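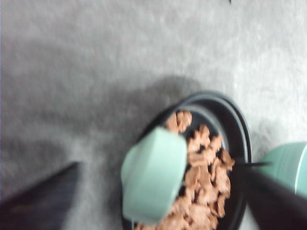

**Call for participants: household dust and allergen sampling study, Goser district**

The Indoor Environment Group at the Culton Institute is recruiting 148 households for a study of settled dust in occupied homes. The study compares allergen levels in rooms with carpet and rooms with hard flooring, and relates them to cleaning frequency, ventilation habits and the presence of pets. Sampling runs through December.

**Who can take part**

- Adults aged 18 or over who have lived at their current address for at least two years
- Homes with at least one fully carpeted room in regular use
- Households with or without cats or dogs; both groups are needed
- Tenants and owners alike. Tenants do not need permission from the landlord, as nothing is fixed to the walls or floors.

Homes where flooring has been replaced or professionally cleaned in the past 16 weeks cannot be enrolled at this time. The same applies to homes with building work in progress. Applicants in either position may ask to be placed on the reserve list.

**What is involved**

Each household receives two visits, eight weeks apart. A field technician vacuums a marked area of floor using a handheld sampler with a filter cassette, then takes a second sample from a mattress or upholstered seat. Temperature and relative humidity are logged during the visit. A visit takes around 100 minutes, including a short interview.

Please do not vacuum the sampled rooms for two days before a visit. Otherwise keep to your normal routine – a special clean before the first visit will make your results unusable.

Between visits, one adult keeps a cleaning diary on paper or online. Entries cover vacuuming, window opening, laundry dried indoors and any new furniture or textiles brought into the home. Pet owners also record where animals sleep and are fed.

**Payment and results**

Households that complete both visits and return the diary receive a shopping voucher. Those that withdraw after the first visit receive half the value. You may withdraw at any point without giving a reason.

A written summary of the allergen levels found in your home is mailed after laboratory analysis. The summary is not a medical assessment and the study team cannot give advice on treatment. Samples are stored under a code number at the Voß laboratory building and are destroyed when the study closes. Addresses are held separately from the results.

**How to apply**

Complete the screening form at the Institute's front desk or request one by mail from Annelore Kleinschmidt, Study Coordinator, Indoor Environment Group, Culton Institute, Goser. State the number of rooms, the type of flooring in each and any pets. Applicants are contacted by phone to confirm eligibility and arrange the first visit.

Questions about sampling methods or data handling should be addressed to Eero Vuorinen, Principal Investigator, at the same address.

Posted 16 Jun 2024. Applications are accepted until all places are filled.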